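Mitmacher gesucht: Wer testet mit mir Badewannenlifter und Einstiegshilfen?

Hallo zusammen, ich betreibe seit ein paar Jahren einen kleinen Hilfsmittelverleih in Stevon, und im Juli wird es bei mir ein bisschen voller als sonst.
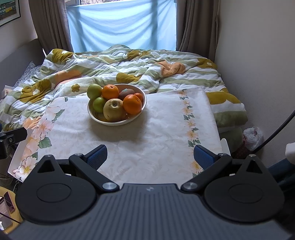

Ich suche nämlich 20 Leute, die zu Hause einen Badewannenlifter oder eine Einstiegshilfe ausprobieren und mir hinterher erzählen, wie es damit so war. Und zwar in der eigenen Wanne, im eigenen Bad, mit der Waschmaschine im Weg und dem Handtuchhalter genau da, wo man ihn nicht brauchen kann. In der Ausstellung sitzt ja jeder bequem!

Wie ich darauf komme? Meine Mutter ist 83 und badet für ihr Leben gern. Duschen findet sie ungemütlich, das war schon immer so. Als sie nicht mehr allein aus der Wanne kam, habe ich ihr einen Lifter hingestellt, den ich selber ausgesucht hatte — und sie mochte ihn nicht. Die Rückenlehne zu steil, die Saugnäpfe zu stramm, und die Handbedienung konnte sie mit nassen Fingern kaum drücken. Seitdem frage ich lieber vorher.

Zur Auswahl stehen zwei Geräte. Das eine ist der Mạch, ein Akku-Lifter mit Sitzfläche und verstellbarer Lehne, der einen bis fast auf den Wannenboden absenkt. Das andere heißt Erkero und ist ein Gurtband, das quer über die Wanne gespannt wird und sich zum Absenken abrollt. Der Erkero braucht eine feste Wand an der Seite, den Mạch stellt man einfach hinein. Welches Gerät zu euch passt, klären wir am Telefon, dafür müsst ihr euch vorher nicht schlau machen.

Wen ich suche: Menschen, denen das Ein- und Aussteigen schwerfällt, egal ob wegen der Knie, nach einer Hüft-OP oder weil die Kraft in den Armen fehlt. Das Alter ist mir dabei schnuppe, volljährig solltet ihr sein. Sehr gern melden sich auch Paare, bei denen einer dem anderen hilft, und pflegende Angehörige (ihr seht Sachen, die einem in der Wanne sitzend gar nicht auffallen). Wohnen solltet ihr in Stevon oder in Clestell, weiter schaffe ich es mit dem Lieferwagen nicht. Wer frisch operiert ist oder Probleme mit dem Kreislauf hat, spricht das bitte vorher mit der Arztpraxis ab. Und eine Badewanne braucht ihr natürlich, am besten eine gerade. Bei Eckwannen und freistehenden Wannen kann ich leider nichts machen, da halten die Geräte nicht richtig.

So läuft es ab: Ich bringe das Gerät vorbei, baue es ein und zeige euch alles in Ruhe, und zwar erst mal ohne Wasser. Dann gehört es 5 Wochen lang euch. Ihr badet, so oft ihr mögt, mindestens aber einmal die Woche, und macht euch nach jedem Bad ein paar Notizen. Einen Bogen dafür lege ich bei, in großer Schrift, es passt alles auf 2 Seiten. Wer nicht gern schreibt, ruft mich an und erzählt, dann schreibe ich mit. Am Ende hole ich das Gerät wieder ab und wir setzen uns noch kurz zusammen, den Kuchen bringe ich mit.

Kosten tut euch das nichts, auch keine Kaution. Geld gibt es allerdings auch keins, dafür bin ich zu klein. Wer sein Gerät danach behalten möchte, bekommt es zum Einkaufspreis, aber bitte fühlt euch da zu nichts verpflichtet! Mir sind die ehrlichen Meckereien lieber als ein höfliches »war ganz nett«.

Eure Notizen bleiben bei mir im Ordner. Wenn ich auf der Internetseite etwas daraus zitiere, dann ohne Namen und nur, wenn ihr vorher Ja gesagt habt. Fotos aus eurem Badezimmer will ich keine haben, nur die Maße der Wanne: Innenbreite oben, Innenbreite unten und die Tiefe.

Melden könnt ihr euch über das Kontaktformular oder telefonisch, am besten vormittags ab 9 Uhr, nachmittags bin ich meistens mit dem Wagen unterwegs. Schreibt oder sagt mir kurz, wo ihr wohnt, was für eine Wanne ihr habt und was euch beim Baden gerade am meisten nervt. Ich rufe alle zurück — auch die, bei denen es diesmal nicht klappt.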